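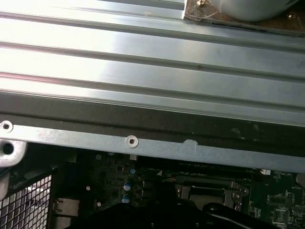 Kanyarat asked if I'd tried it with the guest network switched off, and yes! That was the very first thing I tried, before I even opened this ticket. Same result, sadly. The label printer shows up, it takes one job, and then it goes gray in the list and sulks until I restart it.

OK, so where things stand. This is the Jarman label printer in the Wendon shop (the one by the back counter, not the one Glenys uses for shipping, that one is fine). It started right after we swapped the old router for the Nernel. Before that I could send a whole afternoon's worth of price labels and go make coffee.

What I've done so far:

Restarted everything, twice, in different orders. Nothing.

Reinstalled the driver. It picked up the printer right away and I got very excited, and then it dropped off after 2 labels. Error 995 again, "operation aborted."

Plugged it in with a USB cable. Works perfectly! I ran 40 labels without a hiccup, so I'm pretty sure the printer itself is healthy and the problem is somewhere in the Wi-Fi.

Gave it a fixed address in the router settings, like Iolo suggested. Better, maybe? It stayed connected over lunch, then went gray again while I was on the phone with a customer.

Update, same afternoon: Patricio had me look at the power saving page on the printer's little menu (hold the feed button, scroll way down, it's under Interface for some reason). Sleep was set to 2 minutes. I turned it off completely and also split the router's two bands so the printer only sees the slower one. I know I should've done one at a time, sorry, I was impatient.

It's been printing since then with no errors. I'd like to leave the ticket open until we've gotten through the big price change, and then I'll turn sleep back on to see which of the two did it. Kanyarat, if you want the router log before then, tell me where to find it, because the Nernel page has a lot of tabs and I got lost in all of them.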